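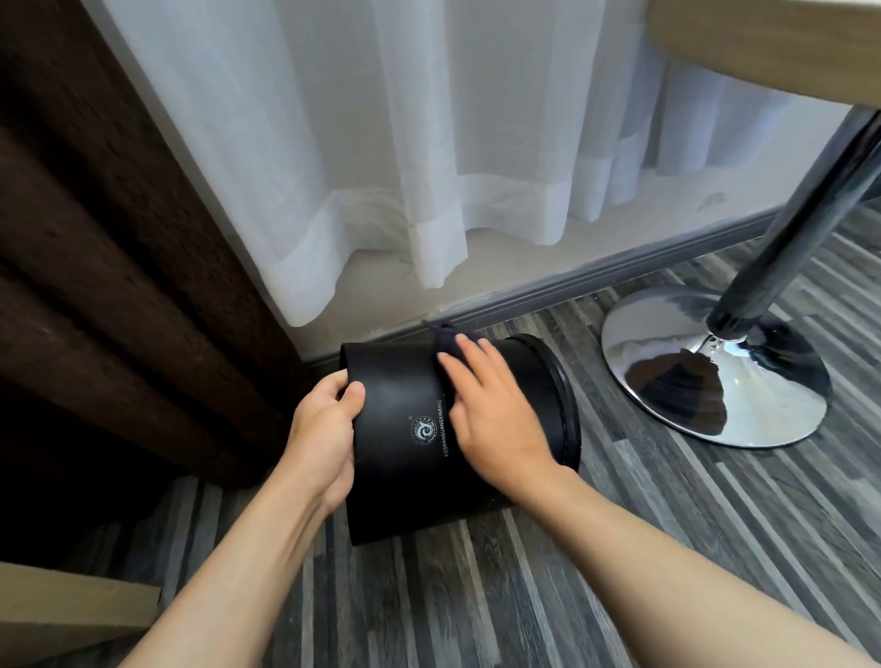
1 min read

Lists > Girnwood Tenants > Cleaning costs

Boris Dimitriou wrote:
> Ledetti will deep clean all 90 units for $252 each. They say it
> pays for itself in 3 months.

Pays for itself how? I read the Furham quote twice and it has the same line in it, word for word. Neither one says what "deep" covers. Are bins in or out? Curtains? I'd want that in writing before September.

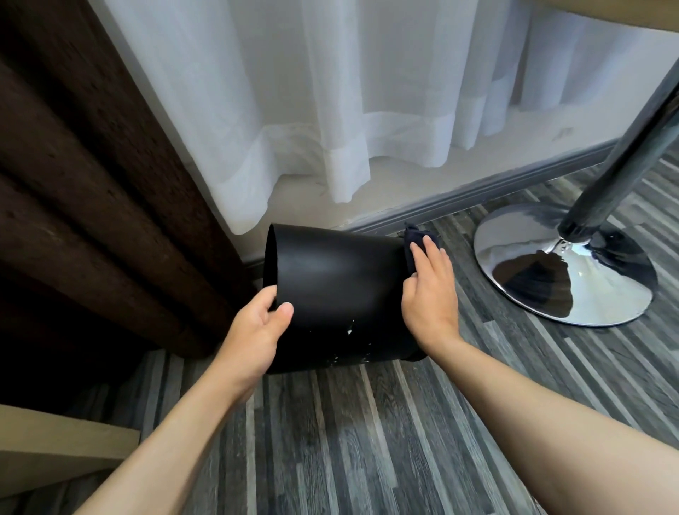
Wiping down the base of a bin with a cloth.

James, can you ask them for an itemized list? I'm a no until I see one.

Filed under: Building, Money
4 replies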